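Wotberg Pantry Words

Hello and welcome! Wotberg is a little word list of everyday names for fruit and vegetables, gathered by Ilse Fuchs and Oluf Hafþórsson from family recipe cards -- 40 entries in 2 plain text files, with plurals and regional spellings. Bananas are filed under "bunch", and yes, we argued over that one.
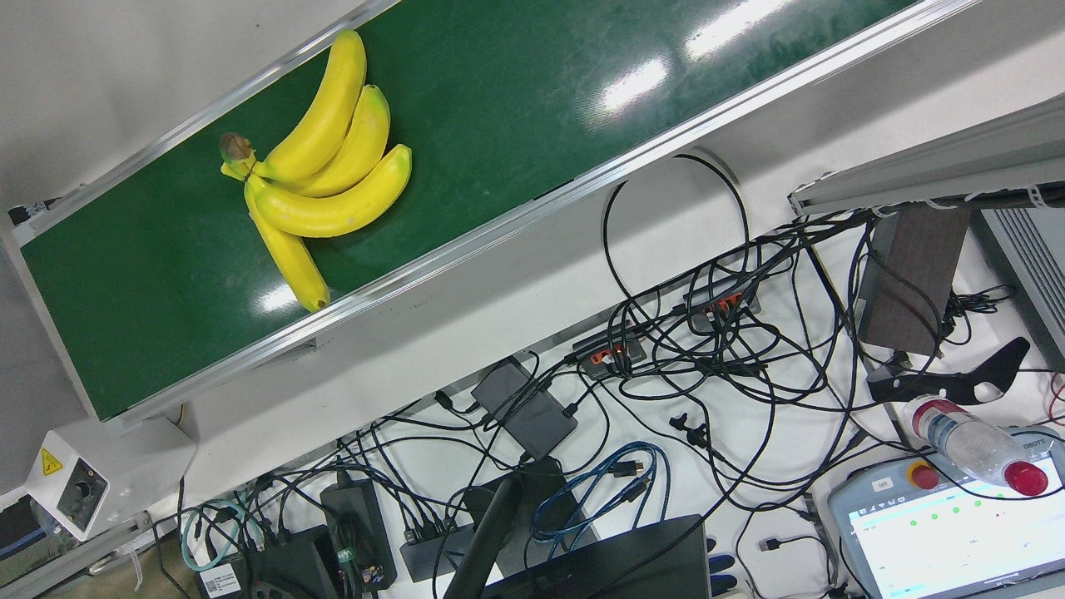 Using the files

Open either one in any editor you like. Each line holds a word, its plural and a short note. Corrections are very welcome -- please send them to Ilse.

Last updated Jul 13, 2021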